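4.3 Comparing fingertips and wrist cameras outdoors

We moved the whole comparison outside in August, and we are very glad we did. Indoors, the two grippers under test had been almost impossible to tell apart. The Brillitz hand, with its stiff segmented fingers, and the softer Dreßler pads both closed on plush produce without trouble, and the small differences we saw vanished once the lights were adjusted. In the yard at Stivbridge the sun was low enough to shine straight into a wrist camera, and the interesting behaviour began at once.

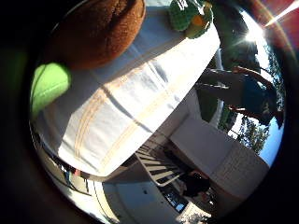
Each run asked for one soft toy to be picked up and set down at a marked spot. We recorded 1583 attempts in total and kept the controller the same for both hands, so that any change in the result would come from the fingers or from the camera. Exposure was left on automatic for the first half of the runs and locked for the second. Locking it was a delight: the detector stopped losing its target each time the wrist rolled, and the operator could let the arm get on with the job.

Rolling the wrist matters a great deal in this set-up. The lens is very wide, and a quarter turn puts the sky along one side of the view, where glare can upset the exposure of everything else. We first tried to correct for the roll in software before detection. This added 40 milliseconds to each cycle and gave us very little in return, so we trained on the unrotated views instead.
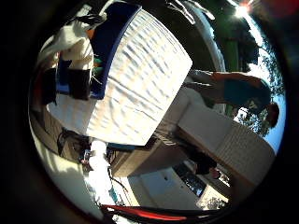
Figure 6. View from the wrist camera, turned by roughly ninety degrees, with sun glare at the upper edge and a person beyond the white surface.

The Gustora controller logs the gap between the fingers at 2000 samples per second, and this proved to be the most useful signal we had for soft objects. A plush toy gives way gradually under the fingers, and the curve of that giving way differs from one toy to the next. Round items are the harder case for both hands. With the red fruit toy on the white surface, the leaf patch and the little stem, here pointing to the right, offer a handy cue to how the toy is lying, and the detector learned to use it. Its faint shadow on the cloth was less welcome, as early versions of the model drew the outline too wide and the fingers opened further than they needed to.

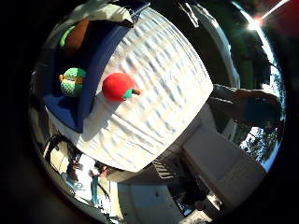 Sorting out the background took us longer than any work on the fingers. We set aside 89 recordings for this purpose alone and masked everything past the work surface by hand. People, trees and steps all drew false detections until we did so. The tray was a gentler problem: a green knitted ball and a longer orange toy lie in it against plain blue, and colours that far apart gave the detector clean edges even near the rim of the lens, where shapes are badly stretched. We now want to repeat the runs with a tray closer in colour to the toys, and with both hands fitted to the same arm.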